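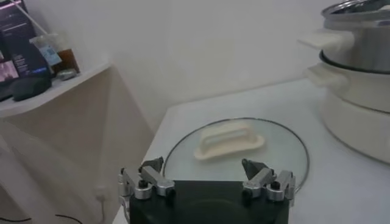
Glass lid on the white table

Clirno Valley Neighbors > Land, Water & Farming > Clonirside hearing on the Disudari dairy expansion

creekbend_mama
January 14, 2024
Hi all, hoping for some level heads on this one. The county has put the Disudari expansion back on the agenda, and if I'm reading the packet right they want to add 600 cows at the Clonirside site and dig a second manure lagoon on the side closer to the creek. I'm not against dairies! My grandparents milked cows their whole lives and I still buy my feed from the same people they did. But we're on a shallow well, and the last time they were spraying in October we kept the windows shut for 11 days straight and I couldn't hang a single sheet on the line. Has anyone been through one of these hearings, and is it worth getting up to talk?

oldfencepost
Worth it, yes. I spoke at the first one and they gave me three minutes, so write it down beforehand and read it off the paper - I didn't, and spent half my time on a story about my truck. Get your well tested before the hearing if you can. A number on a lab sheet gets put in the record and a smell doesn't, fair or unfair.

hayloft_9
I'm going to be the grump here, and I say it with love because I know most of you. I work at Disudari. The new lagoon has a double liner, which the old one never had, and the old one gets drained as part of the same permit. If you stop the expansion you keep the old lagoon. Has anyone complaining read as far as page 228? It's all laid out there.

creekbend_mama
I did not get to page 228, I'll admit that, I gave up somewhere in the soil maps. Thank you for telling me. Does it say when the old one gets drained?

hayloft_9
Within two years of the new one opening.

villalobos_road
"Within two years" is where I get off the bus. We live at the low end of Villalobos Road and get whatever comes down that ditch when it rains hard. So for two years we'd have both lagoons full and all the extra cows besides. I like the folks who work there, hayloft, you pulled my car out of the snow once and I haven't forgotten it, but I don't think that's a good deal for the people downhill.

hayloft_9
They can't fill both, the herd comes in stages. But okay, the packet could say that a lot more plainly, and I'd be fine with somebody asking for it as a condition.

oldfencepost
That's a good thing to ask for. Drain first, then the second stage of cows. Conditions get added pretty often, flat denials hardly ever.

villalobos_road
I could live with that if it's in writing. I still plan to vote no on anybody who votes yes, but I could live with it.

creekbend_mama
This helps so much, all of you. I'm picking up a well test kit tomorrow and I'll type up my three minutes tonight - no trucks, I promise. If anyone needs a ride to the hearing we have room for two, just send me a message.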